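Planner release notes: grasp scoring, collision margins and the kitchen set

Gindport newsletter, 21 Feb 2025

The February build of the Jukivel planner is on the package server. It replaces the October build, which will stay available but will get no further fixes. Most of the work has gone into three places: how grasp candidates are scored, how the collision checker treats an object once it is held, and how the place step decides that it may let go. There is also a small change to logging that will break some scripts, described near the end.

Grasp scoring

In the October build each candidate grasp was scored on its own. The scorer looked at contact angle, finger clearance and distance from the centre of the object, and passed the best candidate to the motion planner. If the planner could not find a path, the next candidate was tried, and so on until the list ran out or the time limit was reached. This worked well for boxes and cans. It worked badly for long, low objects such as bread, cutlery and markers, where the grasp with the highest score often left the wrist at an angle from which the place pose could not be reached.

The new scorer takes the place pose as an input. For each candidate it solves inverse kinematics at the pick and at the place, and throws the candidate out if either one fails or sits too close to a joint limit. What is left is scored as before, with one added term for the amount of wrist rotation between the two poses. The weight of that term is set by wrist_cost in the task file. The default is low. Raising it gives calmer motions and a smaller set of usable grasps.

We ran both scorers on 1000 randomised starts of the bread task, with the same seeds. Failures of the kind "no path to place" fell to 23 with the new scorer. The rest of the failures are spread over slips, timeouts and objects knocked before contact, and the scorer was not expected to change those. The check costs time up front: median planning time went up by 125 ms per task. On tasks where the old scorer would have retried several times, the total is lower.

If a task has no fixed place pose (for example, "put it anywhere on the counter"), the scorer samples a handful of poses from the target region and keeps a candidate if at least one of them can be reached. The sample count is place_samples. Setting it to zero restores the October behaviour exactly, and that is the setting to use when comparing against old results.

Held objects in the collision checker

Once the gripper closes, the object is attached to the hand and moves with it. Until now the attached shape was the same mesh used for the free object, with the same safety margin added all round. The margin is sensible during transport. Near the target it is a nuisance, and with thin plates it was a real fault: the checker reported contact with the rim while there was still a visible gap, and the planner stopped short or went round in a wide arc to come in from the other side.

The margin is now split in two. transport_margin applies from lift until the object enters the approach volume above the target. approach_margin applies inside that volume and may be set to zero. The change between the two is made at a waypoint, never in the middle of a segment, so a path that has been checked once stays valid under the margin it was checked with.

Two things to watch:

The approach volume is a cylinder by default, sized from the bounding box of the target. For a long tray it will be too wide. Use approach_shape: box in that case.

Contact between the held object and the target is allowed inside the volume. Contact between the gripper and the target is still treated as a collision. If a task needs the fingers to touch the plate, it has to be listed in allowed_pairs by hand.

Perception stub

Several people asked whether the planner can be tested with imperfect object poses and no full vision stack. It can now. The simulator's true poses go through a stub which adds noise in position and yaw, and can drop an object for a set number of cycles. The noise is seeded separately from the scene, so the same layout can be run under many noise draws. The stub does not model occlusion. An object behind the arm is reported as clearly as one in the open, and results for busy counters should be read with that in mind.

The stub publishes on the same topic as the Aveck tracker, with the same message type. Switching from one to the other is a single line in the launch file.

Scene files

The Pilkington kitchen is now the default scene for the tabletop tasks. It has a long wooden island as the work surface, with the arm placed on the side where the stools are. The older bare table scene is kept for unit tests only, as it loads faster and its results are easier to repeat across machines.

Furniture collision meshes have been simplified to convex parts. Stool backs are included. In the October build they were visible but had no collision shape, so a few stored paths will now be rejected when replayed. Those paths need to be planned again. There is no flag to turn the stool meshes off, and we do not intend to add one.

Release check in the place step

The place step used to be a fixed sequence: move to the pose, open, wait, retreat. It is now a small state machine with four states.

1. Align. The hand holds its height and corrects x, y and yaw against the latest target pose. It leaves this state when the error has been under tolerance for five cycles in a row.

2. Lower. The hand moves straight down under velocity control. Lateral corrections are frozen. If the target pose jumps by more than the tolerance, the machine goes back to Align and lifts first.

The bread task at this stage, piece still in the gripper and just over the rim of the white plate:

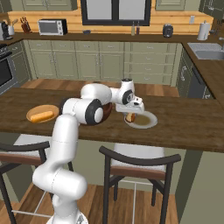
3. Release. The fingers open at a limited rate once the estimated gap is below release_height or a contact force is seen, whichever comes first. The default height suits flat-bottomed objects. For bread we use a slightly larger value, as the cut face is uneven in the mesh and the contact estimate chatters.

4. Retreat. The attached shape is removed from the hand and put back into the scene at its last estimated pose. Only then is the retreat path checked. The October build did these in the opposite order, and could drag the fingers through an object it had just put down without reporting anything.

Each change of state is written to the log with the pose error and the margin in use.

Logging

Log entries are now one JSON object per line. The old column format has gone. The converter script in tools/ reads the new files and writes the old columns, minus the retry count, a field that no longer has a clear meaning. The state names are lower case in the log and upper case in the source. This will be tidied in the next build.

Known problems

Ticket 2488 is still open. When two objects share a mesh name, the attached shape is sometimes taken from the wrong one. Give each object its own name in the scene file until this is fixed.

The box approach volume ignores the yaw of the target if the target is loaded as a fixed body. Load it as a free body with high friction, or rotate the box by hand.

Align can run for a long time if the perception stub is set to a yaw noise larger than the yaw tolerance. There is a timeout, but it is generous. Check the two values against each other before leaving a batch to run overnight.

Upgrading

Task files from October load without changes. A single collision_margin entry is read as the value for both new margins, with a warning. Stored grasp lists must be rebuilt with the --regrasp option, as the score field has changed meaning and old scores cannot be compared with new ones. Please send bug reports with the scene seed, the noise seed and the last log file.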